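Ticket 1301: Click detector drops whistles on hydrophone 9
Opened by: Jolán Rácz, Sirkard field station
Component: Junis detector, Brunden recorder
Status: Closed, fixed by configuration

Problem
Since the May service visit, whistle counts on hydrophone 9 are far below those on its neighbors. Click counts look normal. Bottlenose groups pass all three moorings on the same track, so a difference this large is unlikely to come from the animals. The log for one test day shows 696 whistles on hydrophone 8 and 94 on hydrophone 9.

Checked before opening
Battery voltage normal. Clock drift under one second. Cable and connector swapped, no change. Recorder restarted twice, no change.

Reply, Kovács
Please send one raw file from each hydrophone covering the same hour, plus the config file from both recorders. Do not send the exported files - the export applies its own filter and would hide a gain problem.

Reply, Rácz
Files uploaded. By ear, the whistles are present in the raw audio from 9. Level is slightly lower than on 8 but they are easy to hear. The spectrogram shows full contours between 5 and 18 kHz.

Reply, Kovács
Confirmed. The recorder is good and the loss is in the detector. The two configs differ in one place: minimum contour length is 150 ms on hydrophone 8 and 800 ms on hydrophone 9. Most whistles in your sample are shorter than 800 ms, so they are found and then thrown out. Clicks go through a separate path and are not affected.

The long value matches the old boat noise template. It was probably loaded when the recorder was serviced.

Steps
Stop the detector on 9. Set minimum contour length to 150. Save, then reload the config from the menu - saving alone does not apply it. Rerun on the raw files from the test day and compare.

Reply, Rácz
Done. The rerun gives 671 whistles on 9 for the same day. The remaining gap fits the lower level. Reprocessing of everything recorded since the service visit is queued. Daily totals already sent out for hydrophone 9 should not be used for call rates or for matching exchanges between animals until that is finished.

Closing note, Kovács
Boat noise template renamed so it sorts apart from the whistle templates. Request filed for Junis to print contour length in the daily log header. 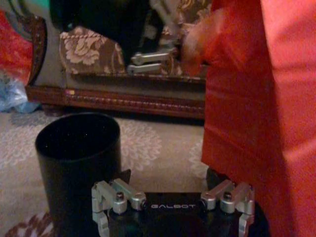 Sirkard Field Station | Acoustic Monitoring Support
Ticket closed Saturday, January 18, 2025. To reopen, reply with the ticket number in the subject line.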